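Beverage refrigerator

A beverage refrigerator, also called a beverage cooler or drinks fridge, is a small cabinet for chilling canned and bottled drinks. It is narrower and shallower than a kitchen refrigerator, usually has no freezer section, and is common in offices, dormitories, guest rooms, and dens.

Design

The usual cabinet has one hinged door and an interior divided by thin wire shelves, which let cold air move between levels. Black and white are the most common finishes. Small units such as the Vuvetti 16 hold 16 standard cans; the larger Takbridge cabinet holds 73.
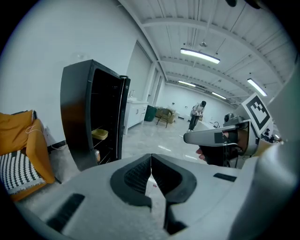 Small black cabinet with the door open, showing wire shelves, a yellow tray, and a can near the bottom.

Many doors can be hung on either side. The Rana series is supplied with 2 sets of hinge covers for this purpose.

Arrangement of contents

Cans are generally kept on the lower shelves, where the air is coldest in cabinets without a fan. Tall bottles may require that one shelf be removed. Loose or small items are often grouped in a tray or shallow bin — a practice also found in full-size refrigerators. A yellow rectangular container serves as an example, set near the center of the compartment with a small silver metallic cylinder lower down. Overfilling slows cooling and may keep the door from sealing.

Placement and care

The cabinet should stand level, with space behind it for heat to escape. The Plirnbridge household guide recommends a gap of almost 20 centimeters in closed alcoves. Shelves are removed for washing, and the door gasket is wiped with mild soap and water.

See also: Ice chest; Minibar; Wine cooler

Last revised 7 February 2019
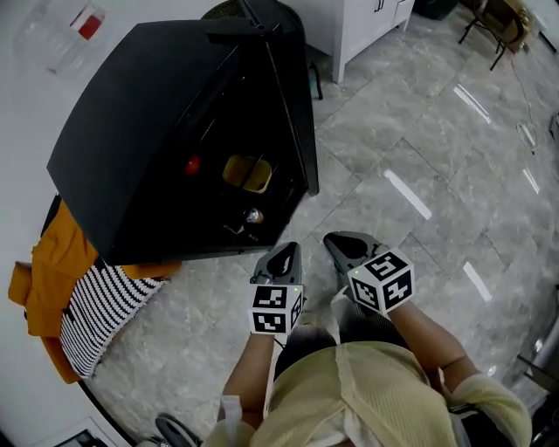
Storage of drinks outside the cabinet is usual where shelf space is limited. Bottles held in reserve are kept nearby at room temperature and moved inside as others are used. A clear plastic bottle with a red label stands against the white wall, apart from the open compartment.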